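Minutes, Cundale Reality TV Club, October meeting

I'm doing the minutes again (Carmela Monti, hi), so you get them the way I talk. We started at 7:10 in the back room on Nedelcu Street, a bit behind because the kettle people and the chair people were in each other's way.

**Last month's minutes.** Approved, with one fix: I wrote that we all hated the Matolholm finale. Three of you loved it and want that on record. Done!

**The Matolholm breakup.** This ate up most of the first hour. For anyone who missed it, the winning couple from season 4 posted matching statements and then unfollowed each other before lunch. I said I saw it coming at the reunion, when she answered every question about the wedding with a story about her dog. The other side of the room thinks the show pushed them into a lease way too early. We took a show of hands on whether she should be the next lead and it passed easily, though I voted no (I want the nurse from week six and I will keep saying so).

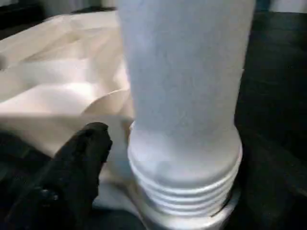

*The ribbed collar, close up.*

**Prediction pool.** We had 2768 points handed out across the season and the final table is taped inside the cupboard door. There was a long argument over whether a kiss on a group date counts as a first kiss. New rule: it counts if it makes it into the episode. Clips posted later don't count, even the really good ones.

**Newsletter.** We're up to about 450 readers, which made me very happy! The recap of the Grollell hometown visit was the most opened thing we've ever sent, and I'd like to thank whoever came up with the headline, but two people are claiming it. Please keep recaps under 4000 characters from now on. Mine was the longest, I know, I know. 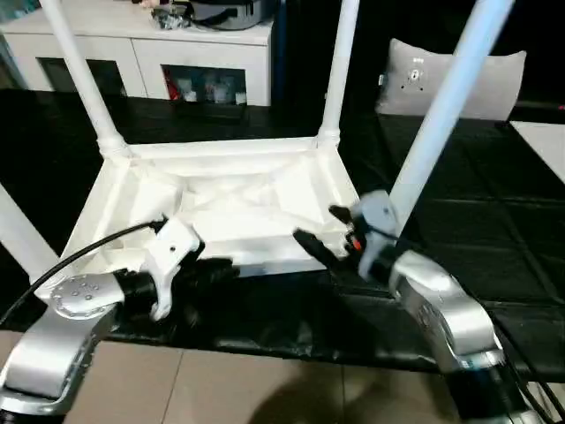

*White stool, legs up.*

**Next watch.** We picked the Grollell spin-off over the cooking one. Snacks are by last name again, A to M salty, N to Z sweet. Spoilers stay out of the group chat until 10 p.m. for the folks who work late.

**Any other business.** Somebody asked if we could do a rewatch of Matolholm season 1 over the winter. Lots of nodding, no decision, so it goes on the list for next time.

We wrapped up at 9:05, still arguing about the dog.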